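New fingertips and a tidy-up for the flower cell

20/04/2020
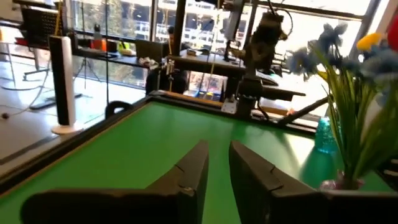 Looking out between the gripper fingers at the green table, with the artificial flowers on the right.

Morning all! Pavithra Mudaliar here with a bit of news from the Wirner workshop, where the flower cell has had its big service and is back in the booking calendar.

For anyone who hasn't been in, this is the cell with the green tabletop by the windows, and the job it does sounds very easy until you try it. The arm picks up an artificial flower by the stem and puts it in a vase. That's it! But stems are thin and slippery, the petals get in the way, and a gripper that's even slightly out of line will close on nothing at all and carry on as if it had a rose.

Which is pretty much what ours had started doing. Dulce Robles spotted it first. She'd been running the same pick over and over and noticed that one fingertip was meeting the other a touch too high, so a stem would roll out sideways just as the arm lifted. We did the usual thing and blamed the software for a morning (sorry, Graham). Then Dulce got the feeler gauge out and it was plain old wear. The pads had gone shiny and one of the screws behind them had worked itself loose.

So, new tips all round. They came from Furkau and they're a bit grippier than the last lot, with the same taper, so nobody has to change their saved grasps. Fitting them took me far longer than it should have, mostly thanks to a screw I dropped down the inside of my sleeve. If you ever do this job yourself, power the arm off at the wall first, put the screws in a dish, and do both fingers up evenly before you tighten either one. Then close the gripper slowly on a strip of paper and give it a tug. If the paper slides out on one side, start again. I started again twice.

After that came the wrist camera. It had to come off to get at the screws, and once it's been off, the calibration is no good to anyone. Graham Ashworth ran it through afresh, 7 poses in all, and we ended up keeping a view with both fingertips well in sight, with the table between them. I like it that way. You can see the gap closing on a stem, and it saves a lot of squinting at numbers.

While everything was off we also went round the frame rails with a hex key and wiped the tabletop down properly. Please, please use the soft cloths on it! The surface shows every scratch, and on a sunny day you get a great big bright patch on it as it is. The sun does bother the camera, by the way. Graham has locked the exposure for now, and we'll be looking at a blind when the budget allows.

From here on the cell gets a quick check every 400 picks and new pads at 1,000, whether they look worn or not. The check is the paper strip test, a look at the camera bolts and a hand run along the cables to feel for anything snagging. It takes no time at all. Write it in the green book when you've done it, with your initials, and if the strip slips, leave the arm parked and come and find me or Dulce.

Anselmo Betancur has the first slot for his stem-sorting runs, and after him there are still 7 sessions free in April. Spare pads are in the top drawer under the tool wall, in the bag marked Furkau. The old ones are in there too, in a separate envelope, as Dulce wants to measure them.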